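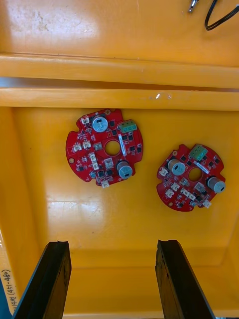
Two round circuit boards in one of the yellow bins used for parts storage.

Most people who run a small repair business will tell you the fixing is easy compared with finding the part. Nizar Abu Hammour spent his first winter in the trade learning this. He had bought out the stock of a closed appliance shop in Bunudgate, and it came to him in 78 cardboard boxes with nothing written on them.

"I would need a solenoid and I would buy a new one," he says. "Then in March I would find the same solenoid under a bag of door hinges."

His workshop, Livell, now keeps its small electrical parts in shallow yellow plastic trays. The system is simple. One kind of part goes in one tray, and a tray comes to the table only when someone is working from it. When the job is done the tray goes back to its shelf, even if the same job will start again in the morning.

Solenoids are the worst parts to store. The body is small enough to hold in a closed hand, but each one has a two-wire lead with a plug on the end, and the leads catch on each other. Pull one out of a full box and you get three.
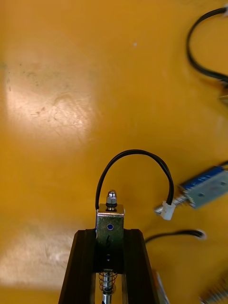 Abu Hammour tried wrapping each lead around its coil with a rubber band. The bands went brittle by summer and left crumbs in the bins. He tried sandwich bags, which worked but made everything slow. Now he just keeps the numbers down, with no more than 6 solenoids to a tray. The extras stay boxed on the top shelf until there is space.

Wiring gets different treatment. A harness thrown in a bin will not lie flat again for days, and it's hard to tell one from the next until you read the print on the wires. Grethe Bergmann, who joined the workshop two years ago after a long stretch at Gavalas building switch panels, lays hers out on foam. 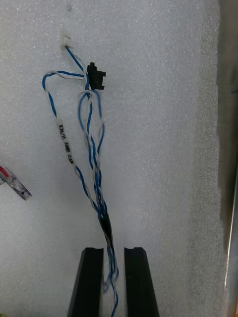 Blue and white twisted wires laid out on white foam. The lettering on one wire reads EVAP AIR CAN.

"You want to see where it goes before you pick it up," Bergmann says. "I read the wire first. Then I look at the plug." She buys the foam in sheets and cuts it with a bread knife. A sheet costs her 2 dollars and she throws it out when it starts to shed.

The table itself took longer to get right. The old one was dark, and small screws vanished on it. Bergmann pushed for white, and for a metal tray in the middle with the yellow ones around it, so that the parts have somewhere to go that is clearly not storage.

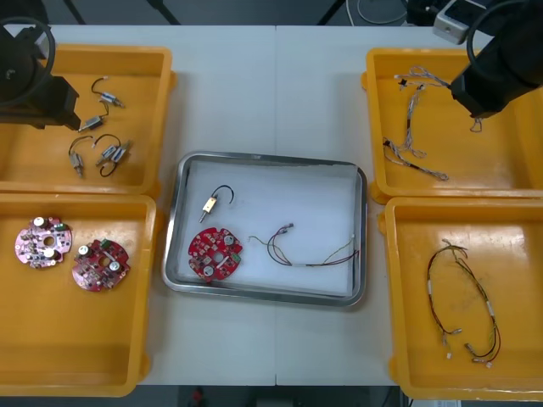

The white work table, with motors in the top-left tray and circuit boards in the one below it.

Motors follow the same rule as solenoids, though their leads are short and give less trouble. Boards get the most room. They lie flat and side by side, never stacked, and a tray with two boards in it counts as full.

The trays were the main expense. Abu Hammour bought 25 of them from a supplier called Tuvora and has not needed more. He still has four of the original cardboard boxes by the back door - mostly hinges - and plans to go through them in January.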